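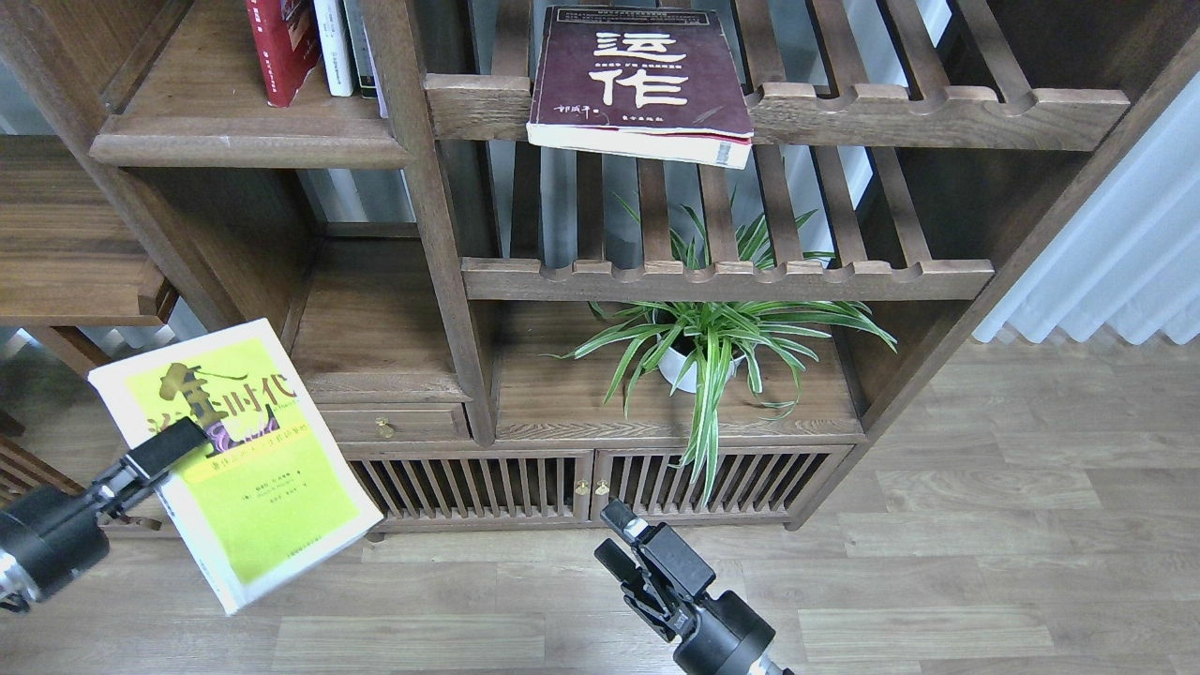

Yellow-green cover, big brown characters, a figure in a brimmed hat. Book and shelves.

So I finally joined the rec center! I've been driving past the Gistolstead Community Pool and Rink for years, telling myself I'd go in when I had the time, and then in November my old gym raised its rates again and I thought, okay, fine, let's go look at the place with the giant parking lot.

First thing to know is that it's a lot bigger inside than it looks from the road. You come in past the skate sharpening counter (smells like wet rubber and hot chocolate, which I mean as a compliment) and there's a long hallway with the rink on your left and the pool on your right, with glass on both sides. I stood there like a tourist for a good ten minutes. On one side little kids in helmets were falling over in every direction, and on the other a water aerobics class was going full blast to disco.

The pool is what I came for. It has six lanes, and before 7 a.m. you can nearly always get one to yourself. The water is on the cool side, so if you like a bathtub this isn't your pool, but for laps it's just right. My goal was 1000 yards without stopping, and the first morning I made it to about 388 before I was hanging off the wall pretending to fix my goggles. I'm doing better now! Still slow. A man named Aiman Lumbantobing swims in the next lane most mornings and he laps me so many times that we've started saying hi at the turns.

Lockers: bring your own padlock. They sell them at the front desk but they're flimsy little things and mine jammed on day two, and I had to walk out to the desk in a towel to ask for the bolt cutters. The family changing rooms are the nicest ones, with hooks that are actually at a useful height, but there are only a few and they fill up fast when swim lessons let out.

I also tried the public skate, which I hadn't done since middle school. Rental skates are included with the full membership. Ask for a half size down from your shoes, and do wear thin socks, I wore thick ones and couldn't feel my toes by the end. I did 17 laps and fell twice, both times right in front of the snack bar where everybody was sitting, of course. The ice was in great shape though, and they play decent music.

Speaking of the snack bar, get the grilled cheese. The pretzels looked better than they tasted.

A couple of gripes. The booking app is called Brosura and it logs me out every single time I close it, so I've gone back to calling the desk. And the weight room is small, with 2 squat racks for the whole building, so if lifting is your main thing you might be happier over at Raltitz, where my sister goes. She says the showers there are better too (she says this a lot).

Next on my list is the beginner curling night, if I can talk her into coming along. You need four to a team, so we're two short. If you live nearby and don't mind losing, leave me a comment and I'll save you a spot!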